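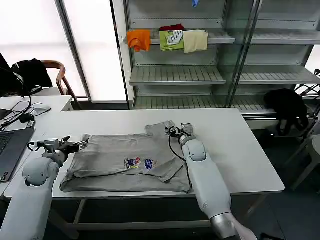

Both arms on the grey T-shirt at the folding table, Brarnunska.

Newsletter > Projects > Akinola

How to fold a T-shirt, 487 times

2020-02-18
By Hanane Ouazzani

The folding set reached 487 usable examples last week, and I am told I should be pleased. I am, mostly. I have also started folding my own shirts at home in the order the arms do it, left edge first, with a pause in the middle to think.

For those who joined after August: Akinola is our attempt to teach a pair of arms to fold clothes by showing them how, over and over, until the model gets the idea. A person steers both arms through a whole fold, start to finish, and we keep the movements and the camera views together. One fold is one example. Then somebody picks the shirt up, drops it back on the table in a heap or a half-heap, and off we go again.

The dropping is harder than it sounds. Marin Perić and I went back over the first 200 and found that we had both been putting the shirt down in much the same way, collar to the window, like people laying a place for dinner. The model had learned this beautifully. Turn the shirt round and it reached with great confidence for a collar that was at the other end. So we now have a list of starting positions, drawn up by Marin, with names such as "flung", "sat on" and "teenager". You take the next one on the list whether you like it or not.

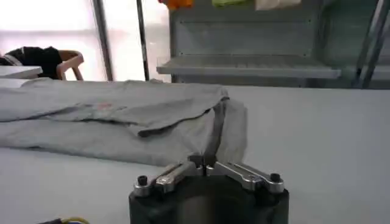
My own quarrel is with the second layer. A cotton T-shirt is two sheets of cloth which would rather be one, and the model has no opinion yet on how many it has hold of. The wrist camera earns its keep for this, as it looks straight along the metal fingers at the place where they meet. With a flap lifted and drooping towards the fingertips, and a dark line showing along the fold where it leaves the rest of the shirt, you have something to judge by. From the head camera the same business can look like a crease among creases. We had been training with the wrist views shrunk down to almost nothing to save space, and I have now put my foot down.

We threw out 251 attempts on the way to the 487. Most were dull: a recording stopped early, a camera that dropped out, a driver who sneezed. The ones we argued over were the recoveries, where the fold went wrong and the driver put it right. Marin wanted them gone because they made for untidy examples. I wanted them kept because an untidy shirt is what the model will be looking at most of the time. We have kept 16 and will train with and without them. Whoever loses buys lunch at Pitberg, and I have already looked at the menu.

Next up is changing the shirt. Everything so far leans heavily on grey with a little cartoon print on the front, and we would like to know if the model can fold a T-shirt or merely this T-shirt. Plain ones first, then the brighter colours, then anything with buttons, at which point I shall be on leave. The Kammont people have asked about towels. A towel has no sleeves, and I think of it often.

If you'd like a turn at driving, sign up on the sheet by the door. The first ten minutes are humbling and don't go into the set.

Comments (4)

Tilde R.
Can confirm about the ten minutes. I tied a knot.

Marin Perić
For the record, the 16 includes three I'd have binned even as recoveries. One of them ends with the shirt inside out.

Hanane Ouazzani
It was very neatly folded inside out, Marin.

jpk
Do you vary the light as well as the start position? We had a lovely model on our bench that only worked before lunch.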